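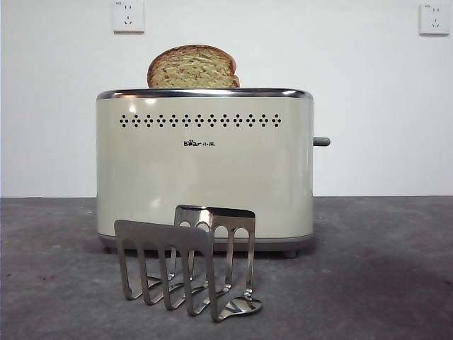 June 7, 2019

Toast day again, and I'm so glad we moved the bread work over to the cream two-slice. It's a lovely thing to have on the bench — rounded, easy to wipe down, and the little paw print in the Bear logo still makes me smile.

Ran sandwich bread from the Rollton bag, one slice at a time, dial on 2. Great color on the crust! The crumb stayed paler than I'd guessed, so Kazuhiro wants the next batch one notch up. Fine by me, I'll eat the leftovers.

The steel toast rack is my favorite change since March. Slices stacked on a plate go limp on the underside, and standing them up fixes that completely. Leena timed it: 15 minutes in the rack and they still snap when you break them. Valtteri says butter before that, always. We will not settle this.

Weighed the loaf before cutting, 682 g. Knife needs sharpening, the heel end came out wedge-shaped.

To do: empty the crumb tray (please, whoever is last out). Ask Syahrul if the Plistov rye is thin enough for the slots. Try one slice from frozen — really looking forward to that one.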